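Dataset notes for the Wudetti driving set, part 2. Country roads and junctions.

We keep short clips, not whole drives. Each clip becomes one training example with a caption written by a person.

Four examples, windshield view:

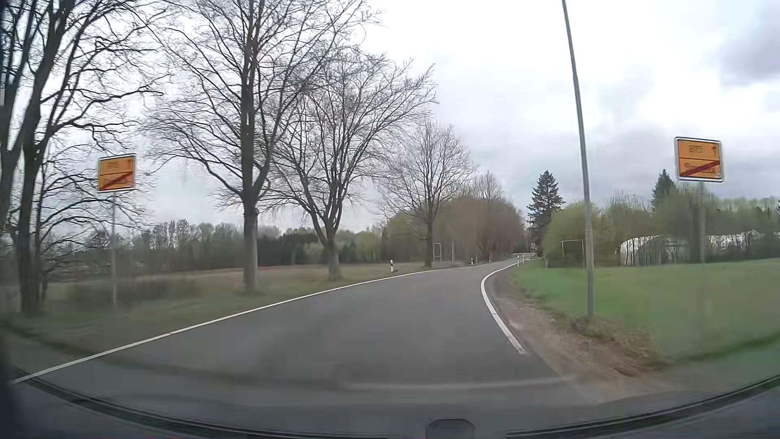
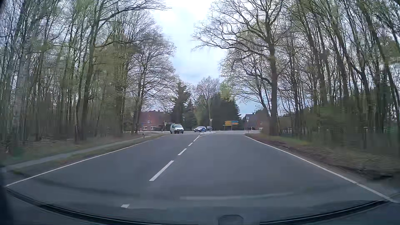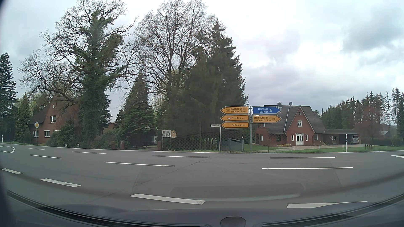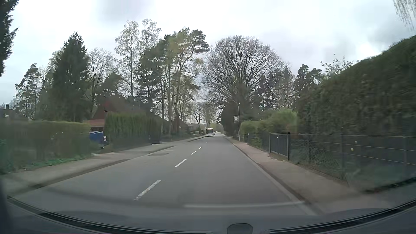 The set now holds 3,789 clips, and 346 of those have gone through second review. Most rejections come from captions that claim more than the pixels hold. The rule on signs is strict: transcribe what reads cleanly, mark the rest illegible. In the third clip "Rotenburg 38 km" and "Soltau 41 km" go in as text. The direction signs in the second are too blurred, so they get the illegible tag and no guess from the neighboring clip.

Valbona Gashi wrote the tag list. Lane markings have their own field. Worn and intact are separate values.

Windshield reflections stay in. We tried masking them in the Plonddale batch and the model got worse at pale road markings.

Next batch is 200 clips, all junctions, due in November. Label schema first, clips after.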